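Dolia Community Help > Cells and Fixtures > Teardown

Gripper loses hold on drive caddies after tilt, desktop teardown cell

Posted by Cirnodness, May 2023
Tags: gripper, caddy, slip, payload

We run one arm on a slatted aluminum table at our Clerdale site. The job is desktop teardown: the tower goes on its side with the panel off, the arm pulls the 3.5-inch drive in its plastic caddy, tilts it so the label can be read, then sets it down. The small parts go to a printed fixture plate next to the case.

The pull is fine. The trouble starts at the tilt. In the last batch of 174 towers the caddy shifted in the fingers often enough that I stopped the run. When it shifts, the label is off angle and the place position is wrong. Grip force is set to 400 in the controller (raw units, max is 1,000 on ours). Raising it bows the caddy rails and the latch side springs out. 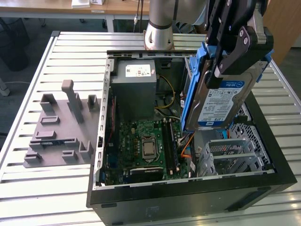 Drive held at the tilt position over the case, fixture plate at left.

Finger pads were changed in March. The cycle counter read 2,634 when I stopped. Payload in the controller is set to 714 g, which I took from the drive plus caddy on a kitchen scale. Is this a pad problem or a setup problem? I would like to avoid new fingers if possible.

Vitalii Lytvynenko

Check the payload entry first. A bare 3.5-inch drive of that class comes in well under the number you typed, and a plastic caddy adds very little. Weigh it again with the scale zeroed. A wrong payload will not open the fingers, but on many arms it causes a small jerk when the wrist starts to rotate, and a marginal grip shows it.

Then the grip itself:

Rounded fingers on a flat caddy rail give you a narrow contact. The part can pivot on it. Move the grasp point so the line between the two fingers passes close to the center of mass of the drive. If you are gripping near the connector end because that is where the cage leaves room, do the pull there, set the drive down on a flat rest, and regrip before the tilt.

Cut wrist acceleration on the tilt move only. Start at half and work up.

Clean the pads with isopropyl alcohol and a lint-free cloth. Drive cages in old towers are dusty and the dust ends up on the pads. Let them dry before you run.

Leave the force at 400 until the rest is done. If the rails bow, you are already past what the caddy can take.

tmr_bench

had the same thing, put grip tape on the fingers. works ok

Ermanno Dal Bello

Tape will hold for a while, but it adds thickness and the edges peel on the caddy latch. If you use it, re-teach the closed position, or the part-present check will be off.

I agree with Vitalii on the regrip. One addition -- if your fingers are bolted on, check the bolts before you touch the program. We had a Nazarenko gripper with one finger slightly loose. It looked fine empty and rocked under load. Power down, push each finger sideways by hand, and feel for play. Torque to the value in the gripper manual, with threadlocker if the manual allows it.

Also check that the caddy is fully released from the cage before the lift. If the latch side drags on the way out, the caddy is already turned a little in the fingers before the tilt begins, and you will be chasing the wrong move. Step through the pull at low speed and watch that side.

Cirnodness

Scale was not zeroed. Payload corrected. One finger also had some play, now tightened. Will run with the lower wrist acceleration next and add the regrip if it still shifts.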